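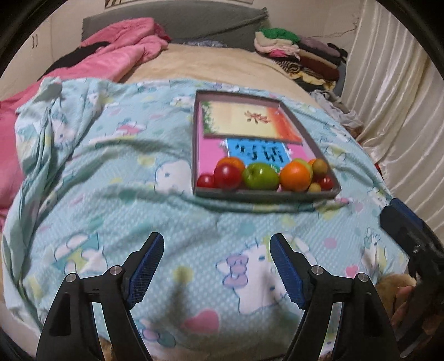 La couverture rose, côté armoire.

La brochure de la maison Zilico promettait un sommeil « restauré en profondeur ». J'ai toujours pensé qu'on restaurait les fresques et les commodes, mais j'ai signé quand même, parce que je ne dormais plus depuis novembre et que le pharmacien commençait à me regarder de travers. On m'a prescrit deux gouttes de Flandititz sous la langue, lumière éteinte. Le flacon coûtait quarante euros. Sur l'étiquette, une montagne et la mention « mémoire de l'eau », écrite assez petit pour qu'on puisse la nier.

Je n'y croyais pas. Je le précise pour ma sœur, qui prétend le contraire et le raconte à table.

Le premier soir, j'ai pris mes gouttes et j'ai attendu. Le voisin du dessus a déplacé un meuble, puis l'a remis à sa place, à en juger par le bruit. Vers trois heures je suis allée boire un verre d'eau, de l'eau ordinaire, sans mémoire particulière. Le lendemain, la conseillère m'a expliqué au téléphone que c'était très bon signe. Le corps résistait. Je lui ai demandé quel aurait été le mauvais signe et elle m'a proposé le programme Salameh.

Le programme Salameh se pratiquait en groupe, au-dessus d'une agence immobilière de la rue Buker. Nous étions couchés sur des tapis trop fins, en chaussettes, et une voix enregistrée nous invitait à descendre un escalier de sable. Je n'ai jamais vu d'escalier de sable tenir debout. J'ai passé la séance à chercher comment on pourrait l'étayer, et mon voisin de tapis, un monsieur qui avait gardé sa cravate, s'est mis à ronfler dès la première marche. À la fin tout le monde l'a félicité. Il avait l'air gêné d'un homme qu'on applaudit pour avoir éternué.

« Et vous ? » m'a demandé la conseillère.

J'ai répondu que j'étais restée sur le palier. Elle l'a noté.

C'est lui, l'homme à la cravate, qui m'a rattrapée dans la rue. Il voulait savoir si les gouttes me faisaient quelque chose. J'ai dit non. Il a dit que lui non plus, mais qu'il n'avait jamais eu de mal à dormir. Il venait pour sa femme. Elle avait payé le programme d'avance, quatre cents euros, et elle était morte avant la première séance. Zilico ne remboursait pas. Alors il finissait le forfait à sa place, parce qu'elle détestait gaspiller.

J'ai cherché ce qu'il essayait de me vendre. C'est un réflexe, je ne m'en vante pas. Nous avons marché jusqu'au pont et il ne m'a rien vendu du tout. Il m'a parlé d'une chaudière, assez longuement, et d'un cerisier qu'il hésitait à couper. Il m'a demandé mon avis sur le cerisier. Je n'en avais aucun. J'ai dit de le garder.

Cette nuit-là, j'ai dormi jusqu'à sept heures. J'y ai vu une coïncidence, puis l'effet de la marche, puis celui du vin blanc que j'avais bu en rentrant. La conseillère, elle, y a vu le Flandititz. Elle m'a demandé un témoignage pour le site, avec mon prénom et une photo souriante. J'ai proposé d'écrire que j'avais conseillé un inconnu en matière d'arbres fruitiers et que le produit était disponible pendant ce temps dans mon armoire à pharmacie. Elle a dit qu'elle allait voir avec l'équipe. Je n'ai pas eu de nouvelles de l'équipe.

Je suis retournée rue Buker la semaine suivante. Il me restait des séances, et moi non plus je n'aime pas gaspiller. Le tapis à côté du mien était vide. La voix nous a invités à descendre l'escalier de sable, et cette fois j'ai pris la rampe, à tout hasard. Quelqu'un est entré en retard, en s'excusant tout bas, et j'ai gardé les yeux fermés en essayant de deviner, au bruit du tissu, s'il portait une cravate.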